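The Nernance Bench Surround

Sold by Sitstead – last updated 2018-12-06

We have been selling tabletops for a good while now, and the question that kept coming back to us, in nearly every email and over the counter too, was what to do about the wall behind the bench. People would buy a lovely top, set it up in a spare room or the corner of a garage, and then find themselves looking at bare drywall on three sides with small parts rolling off the back. The Nernance is our answer to that, and we're very fond of it.

It's a board, a frame, and three papered walls, sold together as one kit. The board has a dark reddish-brown marble pattern with white veins running all through it, and the walls are a pale gray with big, soft bamboo-like leaves in a darker gray. The frame is silver aluminum profile, which we leave plain so you can add to it later (and you will, everybody does).

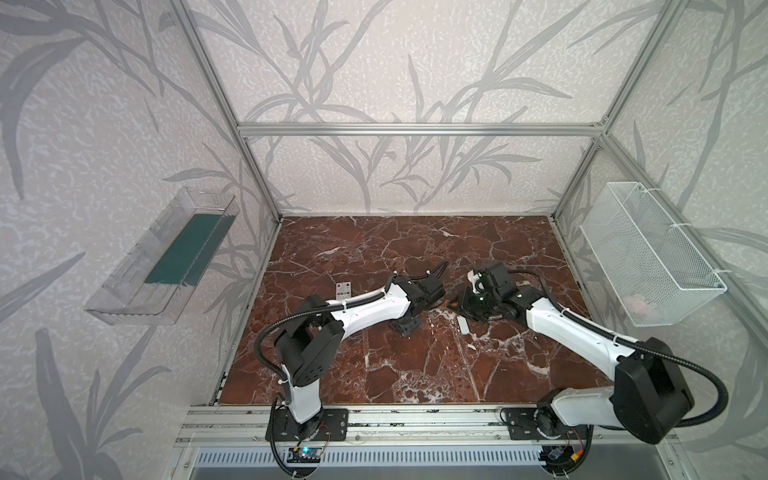 Now, a word on choosing your colors, as we know it's the part people go back and forth over. The red-brown top is a busy pattern and we won't pretend otherwise. Some customers would like something calmer under their hands, and for them we keep a plain oat-colored top from Skivwood that fits the same frame. Still, the marble pattern outsells it by a wide margin, and we think it's down to how well it sits with the gray walls. The paper is cool and quiet, the top is warm and a bit dramatic, and between them they make a corner you don't mind spending an evening in.

## What comes in the kit

- The marble-pattern board
- Aluminum uprights, crossbar, front rail and all the brackets and screws
- 3 wall panels, already papered in the Haddad bamboo leaf
- 2 hex keys, and a printed instruction sheet with large type

The complete kit is $289. Shipping is extra and depends on where you are, so please put your zip code in at the checkout before you decide. Spare paper is sold by the roll, and it's worth getting one at the same time if you like your walls to match exactly – print runs do vary a little from one to the next.

## Putting it together

Set aside 60 minutes, or a whole relaxed afternoon if you enjoy this sort of thing as much as we do. Lay the board down first and build the frame up around it. Leave every screw a touch loose until all the uprights are standing, check your corners with a square, and then go back around and tighten everything. The panels drop in last. If one feels stiff going down, lift it out and loosen the nearest bracket half a turn, and please don't lean on it!
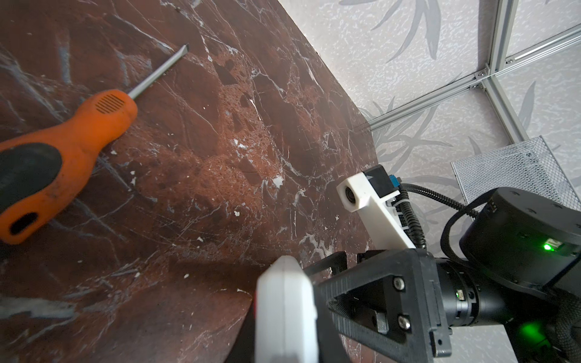 *An orange-handled flat-blade screwdriver on the marble-pattern top, with the leaf paper behind.*

## Trays, baskets and other hangers-on

The side walls are where you make the place your own. Clear trays and white wire mesh baskets both hang nicely from the uprights, and you don't need special hooks for them. Zip ties do the job, and they let you slide a basket up or down until it's at the right height for your arm. A cut piece of mat in the bottom of a tray will keep little things from rattling around. We stock a few trays and baskets ourselves, but anything light will do, and you may well have something suitable in a closet already.

## Looking after it

Wipe the board with a soft cloth and a drop of dish soap, then go over it again with clean water. For the paper, dust it with a dry brush and leave it at that, as scrubbing will lift the print. Crumbs and stray bits of hardware like to gather where the walls meet the board, so run a small brush along there now and then, paying extra attention to the back corners.

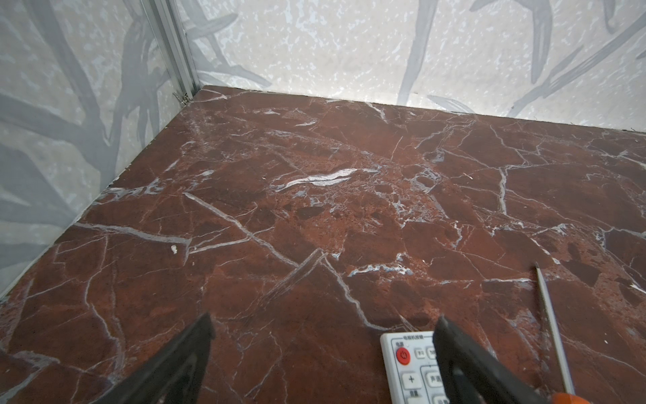 We changed the packaging in October, and the board now ships flat in its own carton with padded corners. That does mean your order may arrive as two parcels, sometimes a day apart, so don't worry if the frame shows up on its own. Returns are accepted on unassembled kits in the original cartons. For replacement brackets or a missing hex key, write to the Sitstead parts desk with your order number and we'll get them in the mail to you.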